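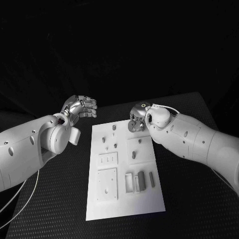
A thread about small parts, and the putting of small parts on a white board so that you can see them. I have opinions. You were warned by the fact that it's a thread.

For years my method was the saucer. Everything goes in the saucer. Screws, washers, the springy thing, the other springy thing. Then you move the saucer to make room for your tea and learn how far a springy thing can travel.

After the saucer came the egg box, which I will defend to anyone. The trouble with an egg box is that every hollow looks the same and by the evening you're certain the third one along was "lid, left side". It was the second one along. It was also not the lid.

So now it's the board. White, flat, rectangular, put on a dark table. You lay things down in the order they come off the job, left to right, and you put them back right to left. A child could do it. A child would do it better, having no podcast on.

Why dark underneath? If something rolls off the white you've a decent chance of spotting it, unless it's black. Manufacturers have thought of this and made the important ones black.

Dark cloth behind as well, if you've got some. My living room has a patterned rug, a bookcase and a window, and my eyes will happily look at all three before they look at a washer.

My cloth was a blackout curtain from Dirkport market. It was sold to me as a pair. There was one curtain in the bag.

The current job is a Flusico cabinet, secondhand, the one with all the little drawers. The listing said "some assembly". It arrived as a stack of panels and a carrier bag that weighed as much as the panels.

According to the leaflet the carrier bag should hold 244 pieces. I counted them out on the board over two cups of tea and got 596.

Counted again. 596. I'm good at many things but I don't think I can accidentally count 352 screws that aren't there.

Messaged the seller, Yuzhen Du, who was very nice about it. "Oh yes," she wrote, "there's some of a bed in there."

Which bits are bed? She didn't know. Where's the bed? Went to her cousin in August. Is the bed all right? A pause of several hours, then: "they use it as a sofa".

Right, so, sorting somebody's bed out of your cabinet, a short guide.

Long pieces to the top of the board. Beds like long bolts. Cabinets are held together by tiny things and hope.

Wooden dowels in a row of their own, sorted by fatness. Don't stand them on end to look smart. I did, got as far as a very handsome little fence, and then breathed.

Anything with a thread gets tried in a nut before it gets a place. Half of them will feel as if they fit for one turn. One turn is not fitting. One turn is flirting.

Cam locks face up, arrow pointing away from you. If there's no arrow, look for the scratch where somebody else got it wrong and go the other way.

Leave a gap between groups wider than you think you need. My gaps were elegant and narrow, and then I leaned over for the pencil in a cardigan.

No cardigans.

Also no tape labels. They seem a lovely idea. You then have 14 pieces of tape, each with a washer stuck to it.

Pencil straight on the board is fine, it rubs off. Write what the thing IS and where it CAME FROM. I have in front of me a ring drawn round four brackets with the single word "these".

Benjie Dimaculangan from the flat below came up to see what I was muttering at. He looked at the board for a while and said it looked like I was going to operate on a drawer. Then he picked up a piece to see what it was and put it down somewhere else.

I have asked him to tell me where. He says "near the others".

Several of you are asking about magnetic trays. Yes, I own one. Marvellous for steel. Brass and plastic lie there looking as if they're held, so you get confident and tilt it.

And to whoever said "just use muffin tins": see egg box. Also I'd like muffins at some point.

Update, 2 July 2024. The bed pile is bagged and has been posted to the cousin, with a note. The cabinet pile is on the board. It should be 244 and it's 242, and I've looked under the table, under the rug, in the cardigan and in Benjie.

The missing ones are both drawer stops, going by the leaflet. So two drawers will come all the way out if you pull them with any feeling. I've put them at the bottom, where the tablecloths live. We have never once been in a hurry for a tablecloth.

Someone's asked for the size of the board. Big enough that your elbows don't reach the far edge, small enough that you can carry it to another room without turning sideways in the doorway. I found out about the second part with a full board. That was a different cabinet and we don't discuss it.

The cousin has written back. They'd like to know whether I've got any more of the bed.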